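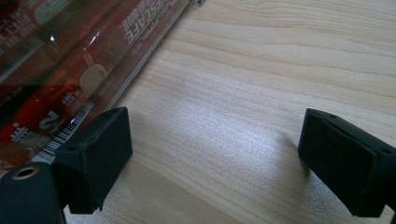 Is the Ehlers gripper kit worth buying for a home build? For light stuff on a bench, I'd say it's money well spent, as long as you're okay with redoing the finger mounts.

I picked mine up in May after Juniper Nakamura let me play with hers at Timside (our shared workshop, best smell of sawdust in town!) and I've been using it most evenings. Assembly took me 2 hours, and one of those went to the cable guide, which the manual shows upside down. The fingers themselves are great – chunky, stiff, and they close evenly every time.

Boxes are easy. Shiny plastic wrap is harder, and I had to slow the closing speed way down to 50 on the slider before coffee packs quit sliding out of my grip. The slider goes to 1000, by the way, and I can't imagine what for.

My gripes: the mounting screws work loose, so get some threadlocker, and the software forgets your settings if you unplug it. Lyle Schumacher swears by the Poseo kit instead. I tried his on a Monday night and the software is nicer, but the fingers flex too much for me.

Four stars, and I'd go to five if they'd ship decent screws. Spare finger pads are sold separately, so order a set with the kit and save on shipping.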